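Applied Automation, Unit 3: Reading an Offer
Handout to go with the second lecture
Revised 2021-12-19

What we are looking at

The product for this unit is the Skenach Bench Package, a sorting and handling cell sold on subscription to small warehouses and repair shops. The seller calls it "a colleague you can plug in". Students who have had colleagues will know how much that promises.

The package comes in two parts. The hardware is an arm, a gripper, a table and the containers that go with it. The service, sold under the name Penex, is the part that teaches the arm your job: a person from the supplier comes to your site, guides the arm through the task again and again, and sends the recordings off to be turned into something the arm can do unaided. You pay for both. You may cancel only one of them, and it is the one you would want to keep.

Please bring the brochure and the service terms to the seminar. The brochure is the one with the sunrise on it.

What the brochure says

Setting up takes 3 hours. The arm learns a new task from 125 demonstrations. It works beside people without a cage, subject to a risk assessment, which the brochure mentions once, in the small type under the sunrise.

Look closely at the second claim. A demonstration is one complete run of the task from start to finish. If an item is dropped halfway, the run is usually thrown away, and the service terms say nothing on who pays for the runs that are thrown away. Ask. The answer we got was "it depends", and a follow-up email added that it depends on several things.

What the work looks like

Most of the cost of a package like this sits in the ordinary hours at the table. Items are put out, the arm is guided through a move, the items are put back, and the whole thing starts over. Somebody has to do the putting back. In the Penex terms this is "customer-side reset support", and it means one of your own staff, on your own wages, for as long as the teaching lasts.
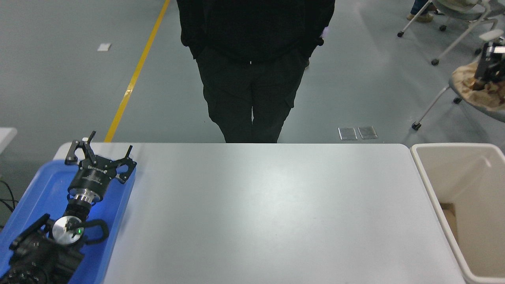 Reset support appears nowhere in the price table. To find it you need clause 59, which follows the clause on parking. A buyer who stops reading at the parking will budget for the supplier's person and forget their own. In the worked costing on the next sheet, this one line comes to almost half the first month's bill, so it repays a little patience with the parking.

The same goes for floor space. The brochure gives the size of the table. It leaves out room to stand, room to bring things in and out, and somewhere to put whatever isn't being used just now. Measure for all of it.

Comparing two offers

The rival bid is from Ahuja, who sell a similar arm with no teaching service at all. You get the machine, a manual and access to a forum. The sum at the bottom is much smaller and the typeface is nicer.

To compare them fairly, write down for each:

Who teaches the arm, and who pays that person
Who resets the table between runs
What happens when the task changes (new box, new label, new shape of item)
Who owns the recordings
Notice period, and what you must send back

On the fourth point, Skenach keeps a copy of everything recorded at your bench. Ahuja keeps nothing, having never been there.

The gripper question

Both bids list the gripper as an "end tool". Skenach also offers an upgrade called Fistside, described as "a firmer approach to picking". We have asked what it is firmer than. Treat it as unpriced until there is a figure in writing, and leave it out of your totals.

For the seminar

Prepare one page advising a small parts warehouse to take the Skenach bid, the Ahuja bid or neither. Show the full first month's cost, including staff time. Advice that quotes the brochure without checking it against the service terms will be returned with the clause number in the margin.

Costings use the rates on the blue sheet. The February rates have been withdrawn, so please stop using them.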